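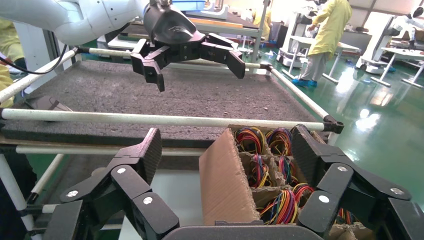

Posted by the Orngate list maintainers, August 5, 2025

Orngate church book notes — readme

Short notices of books on church building, liturgy and parish history. 800 notices so far, most under 100 words. One plain text file per book: title first, then publisher, then the notice.

Older ones came from the Dornano parish newsletter, typed up by hand so expect mispellings. Hymnals not in yet — December maybe.

15 files have no publisher. Known, will fix. Please dont reorder the folders, the Bretix index breaks.

Free to reuse, just credit Orngate.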